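Equipment Planning Officer (Automation)

Gerent, Pallville site
Part-time, fixed term, two years
Posted Mar 23, 2019
Reference number 933

Gerent is looking for an Equipment Planning Officer to look after purchasing, budgeting and replacement planning for our robot cells at Pallville. The job sits in the operations group and reports to the site operations manager. You will work with the technicians who run the cells, the finance office, and the suppliers we buy from.

Until now the technicians have done their own ordering, with finance approving each purchase as it came in. That worked when the site was small. We now have equipment of different ages on different support agreements, spare parts on three sets of shelves, and a capital request that has to be ready in May. We want one person to own it.

What the job involves

You will build and keep an equipment register covering arms, grippers, controllers, mounts, benches, cabling and small electronics. A partial register exists in a spreadsheet. It lists arms and controllers reasonably well and almost nothing else.

You will prepare the yearly equipment budget, in two parts: capital purchases, and running costs such as spares, calibration, freight and support renewals. Gripper fingers, cables and connector blocks are bought often and in small lots, and they have been the hardest lines to forecast. We would like to see them grouped and bought on a standing order where that makes sense.

You will write specifications and requests for quotation, compare the replies, and bring a recommendation to the operations manager. Any purchase above $400 needs a written quote on file. Larger purchases go through our normal tender process, and you will be trained in it.

Much of the current work is two-arm handling of household and office items, and the next round of buying is mainly for benches of that kind.

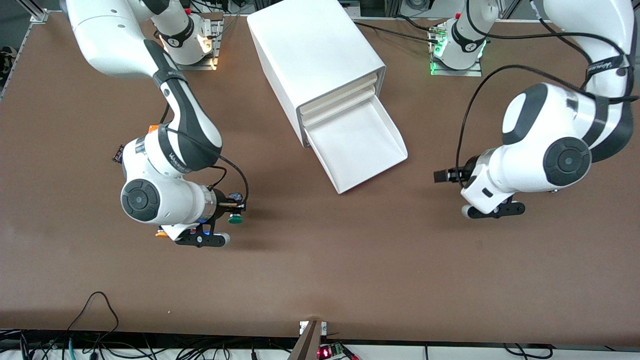

Two-arm bench with drawer cabinet, bottom drawer open.

A bench like this one is costed as a unit. The arms are the biggest part of the price, but the quote also has to cover the mounting plates, the grippers, the table, the framing, the cable runs and the items being handled. In past years the smaller parts were left out of the capital request and paid for from the spares line, which then ran short. Part of your first task will be to write a standard bench list so this stops happening.

You will also plan the move of some equipment from our Bainbridge store to Pallville. The store holds 37 pallets of parts and retired machines, and we need to know what is worth keeping, what can be sold and what should be recycled. You would need to be at Bainbridge for two or three short visits. Travel is paid.

The job does not involve programming the arms. You will need to be comfortable talking with the people who do, and willing to spend time on the floor looking at what is installed before you put a number against it.

What we are looking for

Essential:
Experience in purchasing, estimating, stores or maintenance planning, in any industry with technical equipment
Confidence with spreadsheets, including ones you did not set up
Clear written English, as you will be writing specifications that suppliers price from
A current driver's licence

Useful but not required:
Trade or technician background in electrical, mechanical or mechatronic work
Experience with import freight and customs paperwork
Use of the Skason purchasing system, or something similar

If you meet the essential points and none of the others, please still apply. Training in Skason is given in the first month.

Hours and conditions

The position is three days a week. The days can be agreed with you, though one of them has to overlap with the weekly operations meeting. Hours are flexible between 7 am and 6 pm. Some of the work can be done from home once the register is in order, but not before.

Pay is on the Gerent technical officer scale and depends on experience. The scale is sent to anyone who asks for it. Leave is pro rata. Safety boots and glasses are supplied. There is free parking on site and a bus stop at the front gate.

The Pallville workshop is on the ground floor and has step-free access. The Bainbridge store has a mezzanine reached only by stairs. Tell us if that is a problem and we will have the parts brought down.

How to apply

Send a resumé and a letter of no more than two pages to the Gerent recruitment office, quoting reference 933. In the letter, please describe one equipment budget or purchasing plan you have worked on, what your part in it was, and what you would change if you did it again. We do not need names of clients or exact amounts.

Shortlisted applicants will be invited to Pallville for an interview and a walk through the workshop. There is a short exercise on the day, comparing sample quotes for the same item. A calculator and a laptop are provided.

Applications stay open until the position is filled. We would like the successful person to start before the end of May.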